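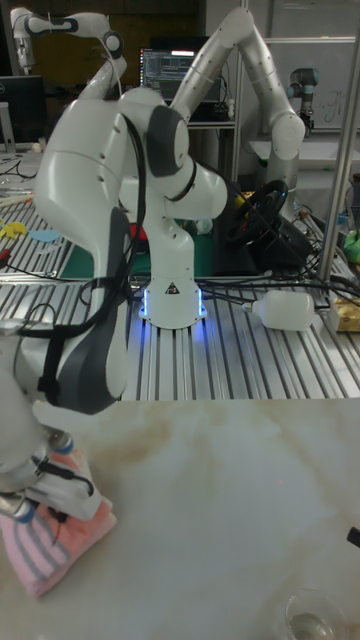 Afia Nutsugah asks whether an attendant who is helping the arm with a towel is still meant to be timed as if folding by hand, and requests that the matter be settled before the next pay period closes.

Ticket 1207
Opened: December 12, 2021
Product: Nirkimia towel handling station, with Trurkodis work records
Site: Mirani Linen Services, finishing room
Category: Work records / attendant time
Priority: Normal, raised to High on second review
Status: Resolved, with one item under observation

Description of the issue

The site uses a Nirkimia station to handle towels in the finishing room. Attendants who formerly folded by hand are now assigned to the station for part of each shift. They supply towels, release the arm when it holds, and check the finished stacks. Time and output are recorded in Trurkodis.

The site reports that attendants assigned to the station appear in the shift report with low output and long idle periods. Attendants at the hand-folding tables on the same shift appear as normal. The supervisor's view marks the station attendants in amber, and two of them have been asked to explain the result. The site's position is that they were working throughout.

The site also reports that the arm holds more often on thick towels than it did during acceptance. Each hold must be released by a person. The time spent on the release does not appear under any heading.

Requested outcome

1. Confirm how attendant time at the station is recorded.
2. Correct the records for the affected shifts.
3. Reduce the number of holds on thick towels, if this can be done by a change in settings.

First response, Ondent Service Desk

Thank you for the report. Please send the shift report and the station event log for the same period. Please do not clear the event log or restart the controller before exporting, as a restart begins a new file. Please also state which sign-in method the attendants use at the station, and whether one attendant remains there for the whole assignment or several take turns.

Site reply

Both files are attached. Attendants sign in with the badge reader on the guard post. They take turns. The usual practice is that the person on the station badges in at the start, and whoever is nearest releases a hold. The second person does not badge in, because doing so signs the first person out.

This practice was agreed among the attendants in the first weeks. It was never written down. The training material covers the station with a single attendant only.

Analysis, Ondent Service Desk

The event log for the sampled shift shows 964 towels completed and 334 holds. The shift report credits all completed towels to the station and none to any attendant. It does not list the holds.

Trurkodis was set up at this site with the role "Folder" for all finishing room staff. The role measures output as pieces entered at a table. When a person with this role badges in at the station, the system opens a work period and waits for piece entries. None arrive, as the station counts its own pieces. After 5 minutes without an entry, the period is marked idle.

The reported idle time is therefore a product of the role assignment. It gives no information on what the attendant was doing. The amber marking in the supervisor's view is calculated from the same figure and should be disregarded for these shifts.

A separate role, "Station Attendant," is included with the product. It records presence at the station, holds released, and stacks checked, and it has no piece rate. The role was not enabled when the station was handed over. The handover checklist contains a line for it. The line was left blank and was not followed up by this office.

Action taken

The Station Attendant role was enabled for the site. Remote access was used with the site's permission and closed afterward.

The badge reader was changed to allow more than one person to be signed in. A hold is now credited to the person who presses the release with a badge present. If no badge is present, it is credited to the station and listed as unassigned.

Idle markings were removed from the affected shifts. The original values remain in the audit history and can be seen by the site administrator only.

Site reply

The new role is visible. One attendant reports that the station screen now displays the number of holds each person has released, in order from highest to lowest. The attendants have asked that this be removed. Their concern is that people will wait for holds in order to be credited, or will be compared on a figure that depends on which towels come down from the dryers.

The finishing room would also like to know whether holds will be used to calculate pay.

Second response, Ondent Service Desk

The ordered list is a default display and has been turned off. The screen now shows the total for the station without names. Names remain in the report.

The system does not calculate pay from holds unless a rate is entered. No rate has been entered. Whether one should be is a decision for the site and its staff, and this office makes no recommendation. We advise that the site state its decision in writing to the attendants, including those on shifts that do not use the station at present.

Review of holds on thick towels

The log shows that most holds occur at the second grip, when the arm takes hold of more than one layer and the measured thickness exceeds the set limit. The limit was set during acceptance with the site's thin stock. The site confirms that thick towels were added in April.

A second fabric profile has been loaded with a higher limit and a slower approach. The attendant selects the profile at the start of each batch. Mixed batches should be run on the thick profile.

Sorting by thickness before the station adds a step that hand folding did not require. The site should allow time for it in the work plan. It should not be treated as part of the attendant's existing duties without review.

Site reply

The thick profile has been tried on a full shift. Holds are fewer. The arm is slower, and the attendants prefer it, as they are able to check stacks between releases. The supervisor has asked for the previous speed on thin stock to be kept, and it has been.

The two attendants who had been asked for an explanation have been informed that the request is withdrawn. A copy of the analysis above was given to each of them at their request.

Closing notes, Ondent Service Desk

Cause: incorrect work role assigned at handover; fabric limit not updated after a change of stock.

Correction: role enabled, records amended, display changed, second profile loaded.

Documentation: the training sheet for the station has been revised to cover shared attendance and batch sorting. The site has been asked to replace the printed copy at the guard post.

Under observation: unassigned holds. The site will send the next monthly report to this ticket. If unassigned holds remain high, the position of the badge reader will be reviewed with the attendants on site.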